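We use cookies to remember your preferences and to see which reviews people read. Accept | Manage settings

Tillik two-arm teaching kit, reviewed after a month on a kitchen counter

The Tillik kit is a pair of follower arms, a matching pair of leader arms, a camera for each wrist, and the recording software. You move the leaders with your hands and the followers copy you. The software saves the joint positions, the gripper openings and the camera views together, and that recording is what you train on later.

I had it for most of September. The job I picked was kitchen tidying: picking up mugs, putting them on a tray, and moving small things out of the way. Wen-hsiung Yu did about half of the driving and I did the rest. By the end we had 720 recordings, of which 600 were good enough to keep.

Setup took an afternoon. The arms bolt down easily, but the calibration routine wants each joint moved to both ends of its travel, in order, and if you get one wrong you start that arm over. The printed guide skips the step where you pair left with left. Yee-man Yen found it in the help menu after we had spent a while wondering why the arms were crossed.

Driving feels good once you are used to it. The leaders are light and there is very little lag. Squeezing the trigger closes the gripper in proportion, so a soft squeeze gives a soft grip. There is no force feedback at all. You judge contact by looking, and for the first few sessions both of us squeezed too hard on everything.

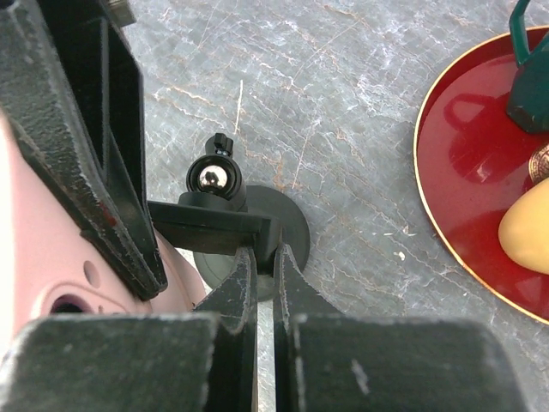
Grip practice is the part I would spend the most time on before recording anything you plan to keep. Mugs are forgiving, but flat and narrow things need the fingers lined up properly, and the angle of your own wrist on the leader decides that. The fingers are tapered, which helps in tight places. With a black bar between them, and the other arm's tip right up against a pink plastic-like shell a short way off, there is enough room for both arms to work close together as long as one driver holds still. Black fingers on a black part are hard to read on the monitor, so I would like to see a lighter finger offered as an option. The finger edges also scuff to gray. I don't mind how that looks, but I would order a spare set with the kit.

The wrist cameras are better than I expected. Color is decent and the view is wide enough to show the fingers and what is beyond them. Bright light washes out pale objects, and there is no exposure lock in the current software. We ended up closing the blinds at 2 p.m. every day to keep the recordings alike. The Trasus kit I used before this had an exposure lock, and I missed it.

What the wrist view does not give you is depth. Reaching for a handle, I would often stop short or go past. It got better when I drove by looking at the counter itself and used the monitor only for the last bit. The catch is that you can then do things the cameras never see, and a trained model has only the cameras to go on. Siu-fong Fung, who ran our training, asked us to throw out recordings where the object was hidden during the grasp. Most of our rejects went for that reason.
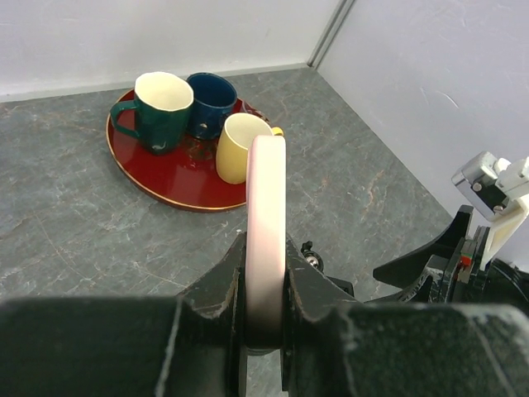 Pink piece held between the fingers, three mugs on the red tray behind it.

The recording software is plain and mostly stays out of the way. A foot pedal starts and stops each take, and a second press within a moment marks it as bad. Playback is smooth. Labels are typed by hand, one take at a time, and there is no way to edit a batch. After 16 takes of the same motion that becomes tiresome. The Wendus export worked the first time. The Lo export dropped the right gripper channel until an update partway through the month fixed it.

Support was fine. I wrote twice and got useful answers from Nabila Chraibi, including a setting that smooths out hand tremor. Leave it low. At the higher values the arm lags behind you and you start to overcorrect, and the overcorrection ends up in your recordings.

Good points: light leaders, proportional grip, quick export, cameras that show the fingers.

Bad points: no force feedback, no exposure lock, slow labeling, a guide with a missing step.

I would buy it for tabletop work with two hands. For a single arm it is more than you need, and the older Trasus is easier to set up.

Get new reviews by email. Enter your address to join our newsletter. Unsubscribe at any time.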